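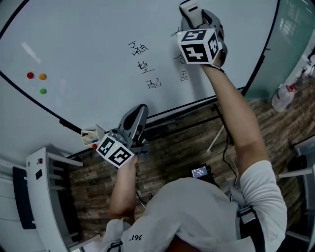 At the whiteboard, with both arms stretched toward it.

Poslow opens evening language courses for adult learners

The language school Poslow will open its new evening program in April, with 167 places for adults who work during the day. Registration is possible now at the school office and by telephone.

The program has three levels, from complete beginners to learners who already speak with some confidence. Every group meets in the Tsoukalas building at 6:30 p.m. and the lessons continue for 12 weeks. Course books are included in the price.

"Many of our students come directly from work, and they are tired," says Khanyisile Nel, head of courses at Poslow. "We wanted lessons where they speak from the first minute. Grammar has its place too – but it comes in small portions, and always with a use for it."

Learners will also receive access to Sendum, the school's own vocabulary collection. It now contains about 1000 words and short phrases from daily life, such as visits to the doctor, renting an apartment and talking with a child's teacher. The collection was prepared together with the publisher Rason and will grow during the year.

A short placement interview is required for the two higher levels. It takes 15 minutes and is free of charge. Beginners can register without it.

Parents may ask for a place in the reading room for children of school age – please mention this when registering.

Press contact: Khanyisile Nel, Poslow, Tsoukalas building, 3rd floor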